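Section 4: Setting up a sorting bench for shared working

Applies to the Narnano arm as installed at the Plaridgate returns hall. Read Section 3 (power and isolation) first. Bench staff and shift leads should both work through this section before the first live shift.

4.1 What changes at the bench

Before the arm was fitted, one person unpacked, checked and placed each item. With the arm running, picking and placing are done by the machine. The person at the bench checks condition, deals with refused items and decides when to stop. Bench staff do not have to keep pace with the arm. The line rate is set by the shift lead and shown on the bench panel.

4.2 Before the shift

1. Sign in at the bench panel with your own card. Do not work under a colleague's sign-in.
2. Press the stop button once and check that the panel shows HELD.
3. Wipe the wrist camera cover with the dry cloth from the drawer.
4. Lay the mat or cloth flat. Smooth out folds where items will be put down.
5. Choose the surface setting on the panel to match. DARK is for plain dark cloth and PATTERN is for any mat with dots, lines or weave.
6. Release the stop button and wait for READY.

Caution: Keep hands and sleeves outside the marked area whenever the panel shows READY or RUN. HELD is the only state in which you may reach in.

4.3 Checking the wrist view

7. Set one item down by hand and press VIEW.
8. Check that the outline drawn on the panel follows the edge of the item. Printed or drawn marks on an item should fall inside the outline and should not be picked out as separate items.
9. If the outline is wrong, press HELD, move the item away from its neighbours and try again. After two failed tries, place it in the refused tray and carry on.

Note: A pale item on a patterned mat and a bright item on dark cloth need different light levels. Changing the surface setting resets the light level, so repeat step 7 each time.

4.4 Refused items and breaks

10. Clear the refused tray by hand at least once an hour. In the October trial the arm handled 2,054 items and refused 152 of them. Time spent on refused items is bench work and is logged as such.
11. Press HELD before leaving the bench, even for a minute.

Wrist views, PATTERN first, then DARK:
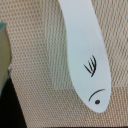
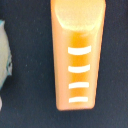

Comment on this section from Vesela Stoyanova: Step 10 needs to go further. My wrists are better for not lifting all day, but I now spend most of a shift watching, and by the last hour I miss things. We swap benches every two hours on our side and it helps. Please put the swap in the manual so that it doesn't depend on who is leading the shift.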